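Department of Mechanical Engineering
Introduction to Robot Handling
Unit 3: Comparing Fingertip Pads and Finger Linkages on Produce
Instructor: Yara Hijazi
Revised April 15, 2020

Purpose of the unit

Students will compare two ways of picking small, uneven objects with a two-finger gripper and will record the results in a form that another group can use. The unit follows the March lectures on contact and friction. Students who missed those lectures should read the course notes on friction cones before attempting the exercises.

Background

A parallel gripper keeps its two contact surfaces facing each other at every opening. Its grip force is easy to predict, and for boxes and blocks it is usually the first choice. Fruit is less convenient. The widest part of a tomato seldom sits where the operator expects it, and a flat, hard surface touches it over a very small area. The load is then carried at one point on the skin.

An angled finger with a ribbed pad spreads the load in a different way. The ribs bend under pressure and the contact area grows. The cost is that the direction of the force changes as the fingers close. If both pads meet the object below its widest part, the object tends to rise out of the grip. If they meet it above, the object is pressed into the table.

Hand-held grippers are used in this unit in place of an arm. The operator supplies the motion, and the fingers and pads can be judged without the influence of the arm controller.
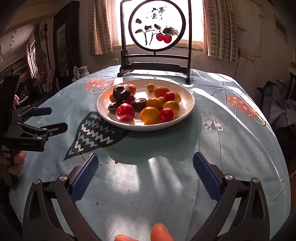
Figure 1. Two hand-held grippers at the table, with the mixed produce on the plate.

The plate presents the harder problem. Objects lean on one another, several are partly hidden, and the raised rim limits how low a finger may approach. Note the smaller orange fruit squeezed beneath the oblong one. An attempt to take it first will disturb its neighbors. Groups should agree on a picking order before the first attempt and write it down.

Terms used in the record sheet

Approach: the motion from the start position until first contact.
Seat: both pads in contact and the object no longer turning.
Slip: any visible movement of the object against a pad after seating.
Release: the opening of the fingers, including any rolling of the object afterward.

The Setley sheet has columns for all four. The older Malover sheet combines seat and slip and should not be used.

Loose objects on cloth

A round object on cloth can roll, and the cloth itself can shift or gather if a finger drags across it. Fingertips should come down beside the object without pressing into the table. Where two objects are close together, the operator should look for the side with more clearance and turn the wrist to suit.

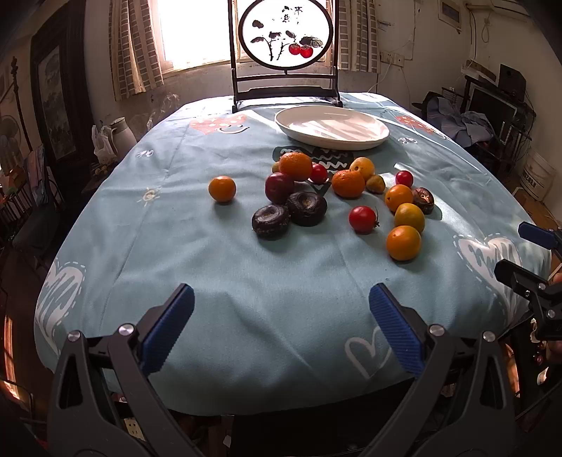
Figure 2. Produce set out directly on the cloth, with the oval plate behind it.

Compare the small orange on the left in Figure 2 with the pair of water chestnuts lying side by side. The orange may be approached from almost any direction. For either chestnut, one finger must pass close to its neighbor, and the width of the fingertip matters more than the grip force.

Exercises

1. Each group completes 19 attempts with the ribbed pads and the same number with the smooth pads, using the same objects in the same order.
2. Mark every attempt on the sheet, including those abandoned during approach.
3. For each slip, state whether the pads met the object above, at, or below its widest part.
4. Read the Yin worked problem in the course packet, page 71, and repeat the force calculation for a finger angle of your choice.

Reports are limited to two pages. The Gakero option, which adds a second operator handing objects across, is open only to groups that have finished exercises 1 through 3.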